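Comville Home Help — Lighting and Small Electrical

Plug-in dusk sensor light stays on all day in hallway
Asked by Anoma Seneviratne
3 answers

I bought a two-pack of the Zistitz plug-in lights, the kind with a dusk-to-dawn sensor on the front. One is in the bathroom and works the way I expected. The other is in the upstairs hallway and has not turned off since I plugged it in. There is no window up there, only a ceiling fixture that we keep off during the day to save power.

I have tried swapping the two lights. The one from the bathroom then stayed on in the hallway, and the hallway one shut off in the bathroom by 8 in the morning. So I don't think either one is broken. I wiped the sensor with a dry cloth and that made no difference.

Is there a setting I am missing? The only switch is on the side and it has 3 positions: off, auto, and on. Both are set to auto. The paper that came with them is mostly safety warnings. I don't want to spend a lot on this, and I would like to keep using the same outlet, which is low on the wall next to a bedroom door. 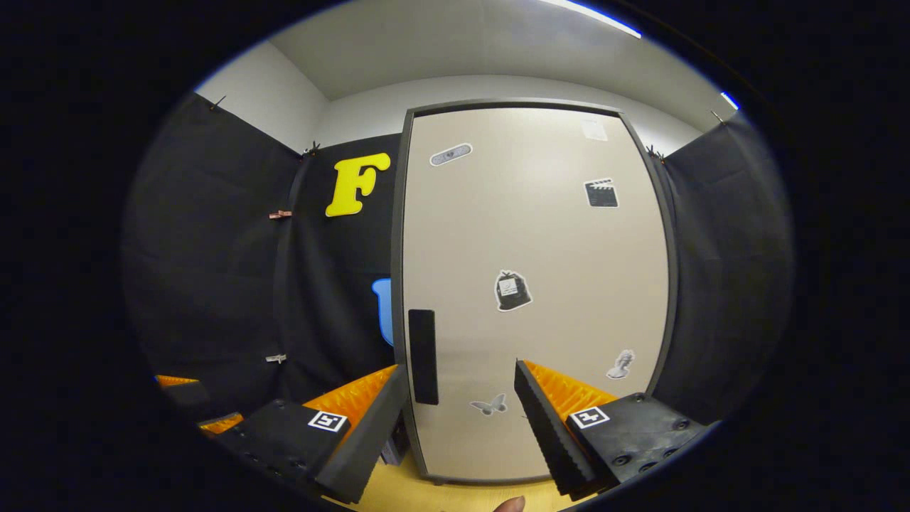
Light-colored panel door.

Answer from Gunhild Oddsson
Marked as helpful by 17 people

Your swap test settles it. The lights are fine and the hallway is too dark for them. A dusk sensor has no clock in it. It reads how much light falls on it, and a hallway with no window can look like night at noon, especially down near the baseboard.

A few things you can do with the same outlet:

Leave the bedroom door open in the daytime, if that room has a window. Give it a few minutes, as some sensors wait before they switch off.

Use a plug-in timer and set the light to "on" instead of auto. Set the timer for whatever hours you want, say 9 at night to 6 in the morning. Check that the light and timer together don't block the other socket. A mechanical timer has to be reset after a power outage.

Replace the light with one that has a motion sensor as well. It will still think it is dark all day, but it will only come on when someone walks by. I have the Tretcombe one on my stairs and it shuts off after 30 seconds. It does pick up the cat.

As for cost, look for the wattage on the back. Most LED ones are under a watt, so running all day adds very little to the bill. If yours gets warm enough to be uncomfortable to touch, I would stop using it.

Answer from Hrefna Østergaard

Had the same thing in our basement. Moved it to the kitchen and bought a battery one for downstairs. Batteries last me 3 months or so.

Answer from Vibeke Thygesen

Check the lumens too. The old Norðdahl I had was 200 and that is way too bright for a hallway at night, it came in under the door. I returned it.

Comment from Anoma Seneviratne
Thank you. Opening the door did work, but it took until late morning — I am going to get a timer.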